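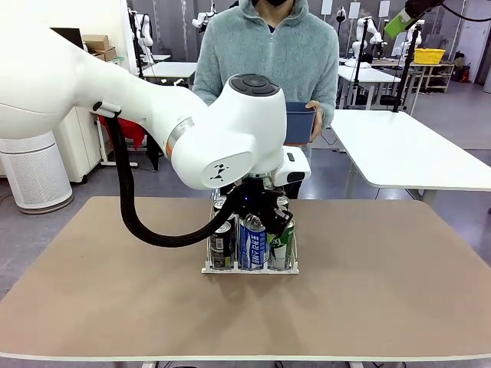
Arm over the can tray, going for the blue one. Hose hanging in its usual loop.

dmjanevski
So this happened in July and I'm still annoyed. We run a can picking job on the arm, two rows in a divider tray, and it ran 127 picks clean. Pick after that, the gripper closes on the blue can, lifts, and stops dead halfway up with a protective stop. Can still in the fingers. I cleared it, jogged home, ran it again – same stop, same height. Payload is set right, I checked it twice. Anybody seen this?

tanline_tom
Hose. Look at that loop! When the wrist turns on the way up, the slack runs out and the arm feels the pull as a collision. I'd bet lunch on it.

Sorin Radulović
I don't think it's the hose. A hose pull would show up on every can in that row, and she says it ran 127 without a peep. Danica, what's your force limit on the close? If the fingers catch a divider as well as the can, you lift the tray with it and the arm sees extra load.

dmjanevski
Force was at 2000 in our units (the Drisach driver has its own scale, don't ask me). Somebody bumped it to 3000 the night before because cans were slipping. Log line is 1047, "external force", which tells me nothing.

tanline_tom
External force = hose. I rest my case.

Sorin Radulović
External force = anything pushing on the arm, Tom. Put it back to 2000 and run only the blue slot.

waltbridge_ed
Can I be the boring one? Where's your person standing during a run? We had a stop like that at Waltbridge and it was a guy leaning in to swap cans, his sleeve touched the wrist. Somebody is right behind the table in your picture, holding a bin next to the wrist. I would not have anyone that close with it in auto.

dmjanevski
Fair, and we had that argument here too. It was in reduced speed but yeah, point taken, we're taping a line on the floor.
Ran it at 2000, blue slot only. Stopped again on the fourth pick. Then I moved the hose clip up one notch and got through the whole tray twice.

tanline_tom
LUNCH

Sorin Radulović
You changed two things. Put the force back to 3000 with the clip where it is now and see what you get – until then I'm not buying anybody lunch.

dmjanevski
Ugh, okay. Tomorrow morning, I have to give the cell back by 4.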